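搬家第三周，还在为托盘跟人吵架
版块：居家与收纳 > 闲聊
25 Aug 2021

楼主：半勺盐
先说背景。我和我对象八月初搬进新家，厨房比原来小一圈，台面短得可怜。搬家公司把我们家十几年的杂物一箱一箱卸下来的时候，我才意识到一件事：我家有一整箱托盘。茶盘、果盘、端菜的、放钥匙的、别人结婚送的、单位年会抽奖抽的。我对象的意见是全扔，理由是他这辈子没用托盘端过任何东西。我的意见是他这辈子也没洗过几次抽油烟机，这不代表抽油烟机该扔。

吵到现在的结论是：每人可以保留两个，剩下的挂二手。问题来了，厨房台面上到底该不该常驻一个托盘？我想把油盐酱醋和常用的杯子都归到一个盘里，擦台面的时候端起来就走。他说这叫给灰尘修别墅。

请大家评评理。顺便问问，Treslow那个长条的防滑托盘值不值252块？我觉得贵，但是它颜色好看。

2楼：老陈皮不加糖
值不值先不说，252块买一块板，你对象知道吗？

3楼：半勺盐
回复2楼：还不知道，所以才先来问你们。

4楼：阳台上的韭菜
支持常驻。我家灶台边上放了一个，油瓶底下那一圈黏糊糊的东西全在盘里，台面干干净净。每周把盘子拿去冲一次，比趴在台面上拿小铲子刮强一百倍。反对的人多半没刮过。

5楼：卷尺先生
反对。先量台面再说话。楼主说短得可怜，到底多短？我家水槽到灶台中间一共330毫米（对，就是这么点），放一个托盘等于宣布以后在空中切菜。小厨房的正确做法是上墙，横杆、挂钩、磁吸架，台面上一样东西都不留。

6楼：阳台上的韭菜
回复5楼：上墙的油瓶你多久擦一次？我见过上墙派的厨房，拍照那天很美，半年以后每个挂钩都长毛。

7楼：卷尺先生
回复6楼：我每周擦。

8楼：阳台上的韭菜
回复7楼：那你放哪儿都干净，你的经验不具备推广价值。

9楼：半勺盐
别吵别吵，你俩说的跟我家饭桌上一模一样，我还以为没下班。

补充情况。台面我量了，比卷尺先生家宽裕，但也宽裕得有限，放得下砧板，放了砧板就放不下电饭锅的那种。墙上不想打孔，瓷砖是上一任房主贴的，敲起来声音发空，我怕一钻下去整面墙跟我道别。

昨天晚上我把那箱托盘又翻了一遍，按“摸着良心说会不会用”分了两堆。木头的基本都进了淘汰堆，有一个边上已经发黑，我对象说那是岁月，我说那是霉。不锈钢的那个留着，过年端鱼用，别的时候负责在柜子里咣当响。年会抽奖那个印着一匹金色的马，谁要谁拿走，我倒贴运费。

最后手里剩下的就是浅绿色的这种，四四方方，边沿不高，面上有一点细细的麻点，不反光。摆在白桌面上挺清爽，空着放都不难看，这在我家已经算是很高的评价了。

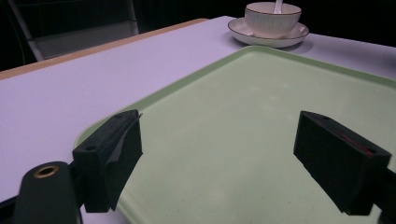
老陈皮不加糖表示，托盘空着的时候当然都好看，他家那个头三天也清爽，第四天开始住进去两节电池、一张过期的洗车券和半包没拆的榨菜，从此再没见过盘底。按他的说法，托盘这种东西天生招杂物，谁家有平面谁家就有堆，给堆加个边框，堆就理直气壮了。

11楼：半勺盐
回复楼上：你说的那个在我家叫“玄关”。

12楼：橘子皮晒干了
我插一句，楼主要分清楚两件事，一个是端东西的盘，一个是归东西的盘。端东西的要轻，要有地方下手，边太矮的端汤会出人命。归东西的要沉一点，不然你拿酱油它跟着酱油走。很多人吵来吵去，其实买的就不是一种东西。

我自己家端的用的是Zavau的塑料款，几年前买的，200块买了一套，大中小，小的现在给猫放饭碗。归东西的是一块旧瓷砖，装修剩下的，底下贴了四个毛毡垫，零成本，沉得要命，谁也碰不动它。

13楼：卷尺先生
瓷砖这个我服气。

14楼：阳台上的韭菜
13楼居然会服气，截图了。

15楼：夜班豆浆
谁家用过Cattaneo的？我妈迷信这个牌子，说人家的盘子放洗碗机不变形。我放了，变形了，现在放在桌上会自己转圈，孩子倒是很喜欢。问客服，客服说请确认是否放在下层。我确认了，是放在下层。说明书第12页写着只能放上层，字号跟药品说明书有一拼。

16楼：老陈皮不加糖
说明书能写到12页的托盘，我敬它是条汉子。

17楼：橘子皮晒干了
回复15楼：塑料的洗碗机都悬，离加热管近了就容易翘。手洗吧，托盘又不是锅，冲一下的事。真翘了可以找块平板压着，用热水烫软了再压，我试过一次，平了七成，剩下三成就当它有个性。

18楼：夜班豆浆
回复17楼：我妈不承认它翘了，她说是桌子不平。

19楼：半勺盐
回来更新一下。把这个帖子给我对象看了，他全程只点了两次头，一次是给“给堆加个边框”，一次是给上墙派。然后他问我252是什么，我说是楼层数。

他现在提出一个折中方案：台面上可以有一个托盘，但里面的东西不许超出边沿，超出来的当天晚上归位，谁放的谁收。我同意了，同意完才想起来这个家里往台面上乱放东西的主要是我。

20楼：卷尺先生
方案可行。建议再加一条，托盘每周端起来一次，擦底下。很多人擦盘不擦底，揭开以后像考古。

21楼：阳台上的韭菜
回复20楼：这条我同意，你看我们也不是不能相处。不过油瓶还是应该放盘里。

22楼：卷尺先生
油瓶应该放柜子里，避光。

23楼：阳台上的韭菜
一天三顿饭，一顿开三次柜门，你数过没有？手上还带着面粉。

24楼：卷尺先生
换小瓶。大桶放柜里，小瓶放台面，用完再灌。

25楼：阳台上的韭菜
那小瓶放哪儿？

26楼：老陈皮不加糖
放盘里呗，绕了一大圈。

27楼：卷尺先生
……小瓶可以放盘里。

28楼：海带打结
潜水很久出来说一个没人提的：调料别全归一个盘。我以前图整齐，盐、糖、淀粉、小苏打，统一买了Kivier的白罐子，一排摆开，漂亮得像样板间。后来做了一锅糖醋排骨，全家沉默地吃完了，小苏打味的。现在罐子上全贴着胶布，用马克笔写的字，样板间没了，排骨回来了。

29楼：夜班豆浆
回复28楼：白罐子害人不浅，我家是洗衣粉和盐，幸亏味道闻得出来。

30楼：橘子皮晒干了
29楼你家洗衣粉为什么在厨房？？

31楼：夜班豆浆
洗衣机在厨房啊，老房子都这样。你们住的什么豪宅。

32楼：半勺盐
我家洗衣机也在厨房，就在台面底下，所以台面上的东西甩干的时候会集体往右走。说到这个，防滑的是不是还真有必要？Treslow那个页面上写底部有胶圈，评论区一半说粘得很牢，另一半说掉得很快。

33楼：橘子皮晒干了
别为胶圈付钱。去五金店买卷防滑垫，就是铺抽屉那种网眼的，剪一块垫底下，几块钱够剪好几个。脏了扔掉再剪。

34楼：老陈皮不加糖
省下来的钱请对象吃顿饭，顺便把楼层数的事交代了。

35楼：半勺盐
防滑垫下单了，Treslow从购物车里挪到了收藏夹，不算删。金马托盘有人私信要，说家里老人属马，运费我出，愿它在那边有个好台面。木头那几个明天拿去二手群问问，发黑的那个不挂了，我对象要拿去阳台垫花盆，他说它还有岁月。

36楼：卷尺先生
垫花盆会更黑的，下面留个排水的缝。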